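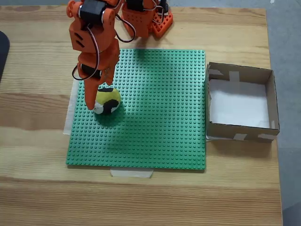

Tobiloba Omoregie thought a table-top arm proved nothing about a factory, and told the room so before the first run at the Trusix open day in July had finished. I disagree, though only in part.

The demonstration was small. An orange 3D-printed arm, driven by hobby-size servos, worked over a green Lego baseplate taken from somebody's toy box and taped to a table. The object was a ball. The target was a low cardboard box lined with white paper, placed very close to the plate. Trusix gave the result as 214 placements in 481 attempts, printed on a sheet by the door.

That is a poor rate, and I would rather see it than the usual film of one good attempt. Two fingers on a round object leave little contact area, and a small error at the shoulder becomes a larger one at the tip. A visitor can follow this on a cheap arm with its wiring exposed. On the enclosed Feltent cell in the next hall, which ran for 20 minutes behind glass, I could follow very little.

Omoregie's point about load and cycle time stands. Neither was tested. My own complaint is that the sheet did not separate missed grasps from dropped balls — they have different causes, and Trusix should log them in separate columns.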